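Brotwood Community Workshop
Progress report on the automation program, second instalment
Prepared by Constanza Zúñiga, program lead
2025-01-20

Hi everyone at the Ojeda fund,

I know the form asks for "activities against milestones" but you told me last time you'd sooner have it in my own words, so here goes. The big item this period was the open day, and I'm still a bit hoarse from it!

We ran it in December, a little later than the plan said. The holdup was the new mat switches for the demo bay, which Beltix sent to our old address (they were very good about it once I got someone on the phone). We set up in the main hall with the roller door up and the arm at the far end, chairs in a horseshoe, and the kettle going in the kitchen. We'd laid out 35 chairs and had to go and raid the art room for more.

The demonstration itself ran in 2 sessions, morning and afternoon. I did the talking and our evening class did the driving. We kept it to everyday objects on a plain white table, and that was the right call. People who'd glaze over at a machine part will lean right in when it's a bottle they might have in their own fridge or under the sink. The class started with the arm doing a slow approach and stop, then a grasp, then putting the thing back down where it came from. I'd budgeted ten minutes for questions and we went well past half an hour.

Most of the questions were about jobs, as you'd expect, and I tried to answer them straight. A fellow from Fastthorpe, the packing place out past the highway, stayed right through to the end and asked very practical stuff about changeover times and what happens when a label peels. He's invited the class out for a walk through their line in autumn, so I've pencilled that in as an extra visit. It won't cost the grant anything apart from the van.

It wasn't all smooth. In the morning session the arm kept stopping short on anything shiny, and we lost a good while fiddling with the lights. Over lunch the class moved the lamp around to the side and slowed the approach, and the afternoon went much better. I'd like to get proper blinds for that end of the hall before we do this again.
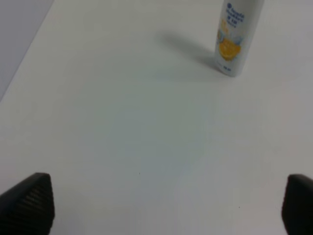
On the money side, we've spent $2,258 on the open day against the $2,000 in the budget. The extra was mostly chair hire for the afternoon and a second set of finger pads, and I've covered it out of the printing line, where we were under. The receipts are in the shared folder. If you'd sooner I put in a formal variation, let me know and I'll fill one out.

Still to do before the next report: finish the written guide for the class (the grasping section is done, the safety section is half done and dull as dishwater at the moment), book the Fastthorpe visit, and get a quote for the blinds. I'd also love to try an open evening for people who can't get away from work during the day. Quite a few of them asked at the door, and the evening class is keen to run it.

You're welcome to come by any time the class is on. Park around the back, the front lot floods.

Cheers,
Constanza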